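Pre-session inspection, hand-held gripper collection
Station: Esine, table 2
Task set: Grumengate tableware
Inspected by: Karthik Thambiah
Reviewed by: Roswitha Rüegg
Date: Apr 14, 2023

1. Gripper tool
Finger pads seated, no tears – OK
Mounting screws tight – OK
Jaw travel smooth over full range – OK
Comment: Left jaw had slight play at the start of the check. Retightened and cycled 45 times. No play after that.

2. Camera
Lens clean – OK
Both fingers in view – OK
Clock matches recorder – OK
Comment: Recheck the clock after any battery change.

3. Table and props
Props match the task card – OK
Placemat flat – OK
Knife handling rule read to operator – OK
Comment: The card calls for the tray, the round black plate and the knife with the wooden handle. Starting positions may vary between episodes, but the knife handle has to stay reachable without passing a hand over the blade. Do not close the fingers on the edge.

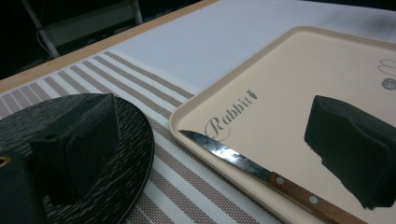
4. Operator
Sleeves above the wrist – OK
Cut-resistant glove on free hand – FAIL, corrected
Stop word agreed with second person – OK
Comment: Glove was missing from the station. Spare issued by Konrad Rainer before recording.

5. Recording
Free space for up to 187 episodes – OK
First episode number 2974 entered – OK
Discard key tested – OK
Comment: Discard any episode in which the knife is dropped or touched by hand. Do not trim it and keep the rest. Mark failed grasps as failed and keep them.

Open items
Replace worn Grabner case latch. Owner: Ľubomír Trnka, due in May.
Add glove to station kit list. Owner: Mechthild Aigner.

Result: released for collection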